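4. Setting up the Nostau scoring console for a bout

Read chapter 3 before you start this chapter. The mat must be laid and the corner posts must be fixed, because the judge cables go under the mat edge. If you lay the cables first, you will have to pull them out again.

The console works with judge pads of the Lunde type only. Older pads with the round plug fit into the socket, but they do not send points.

4.1 Placing the console

1. Put the console on the officials' table, on the side of the mat where the referee enters. The screen must face the timekeeper.

2. Leave a free space of 2 inches behind the console. The air comes out there.

3. Connect the power cable to the console first, and then to the wall. Do not switch on yet.

4. Run the judge cables along the mat edge and push them into the rubber channel. Each cable has a colored ring. The red ring goes to socket A, the blue ring to socket B and the white ring to socket C.

CAUTION: Do not cross a walkway with a cable that is not covered. Fighters come out barefoot and do not look down.

4.2 First start

1. Press the power key and hold it until the green lamp lights. The console makes a self-check. During this check the screen stays dark, and this is normal.

2. When the screen shows READY, press MENU and choose BOUT TYPE.

3. Choose the rule set with the arrow keys. Grappling, kickboxing and mixed rules are stored at the factory. Your own rule sets appear under the factory ones, in the order in which you saved them.

4. Press OK. The console goes back to the main screen and shows the name of the rule set in the top line.

Note: If the top line shows DEMO, the console does not save any result. Leave the demo mode with MENU and then EXIT. Many clubs have sent us a console for repair only for this reason.

4.3 Entering the fighters

1. Press FIGHTERS. Type the name for the red corner, then the name for the blue corner. A name can have spaces and hyphens. Accents are possible — hold the letter key until the small list opens.

2. Enter the weight from the weigh-in sheet. The console accepts pounds or kilograms, but both corners must use the same unit.

3. If a weight is outside the class, the line blinks. The highest weight you can enter is 259 pounds. For a heavier fighter, choose OPEN and leave the field empty.

4. Compare the screen with the sheet one more time and press LOCK. After this you can change a name only with the supervisor code.

4.4 Shirts and corner colors

In bouts with shirts, the judges score by the corner color and not by the shirt. For this reason the color on the judge pad must agree with the color of the ankle band.

1. Give out the ankle bands before the fighters leave the warm-up room.

2. Collect warm-up shirts before the fighters step on the mat and keep them on a separate table, away from the cables. 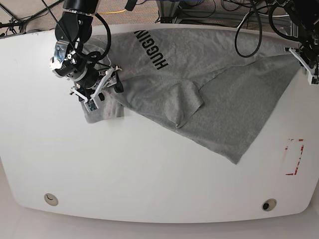 3. Ask each judge to press the red key once and the blue key once. The main screen must show the same color for each press.

4. If a color is reversed, press MENU, choose PADS and then SWAP. Repeat the test with all the judges, also with those whose pad was correct.

4.5 Saving and printing the results

1. After the final bell, wait until all judges have confirmed. The SAVE key lights only then.

2. Press SAVE. The memory can keep 2000 bouts. When it is full, the console overwrites the oldest bout without a question, so export the list after each event.

3. To print, connect the Fladon printer to the side port and press PRINT. Use paper rolls with a width of 56 mm. Wider rolls do not go in, and narrow ones turn sideways and block the cutter.

CAUTION: Do not switch off the console while the SAVE key blinks. The bout can be lost, and the service workshop in Clukodberg cannot bring it back.

Note: The clock inside the console does not change to summer time by itself. Check it before the first bout of the day.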